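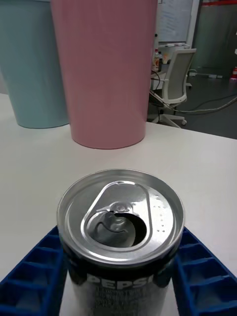 Laurențiu Marinescu asked under my last post whether the Gedwood hand controller is worth it if you already teach by pushing the arm around. Short answer – yes, mostly.

Had it 4 weeks. Setup easy, cable too short. Trigger maps straight to the grip so you can squeeze a soda can gently, no buttons. Blue ribbed fingers give nicely. Lag fine on wired, bad on wifi.

Gripes: wrist gets sore after 8 demos. Software drops a recording if you pause to long. Manual is usless.

Paid 2,000. Steep – the Ormsby one is cheaper but no force feedback. 4 stars.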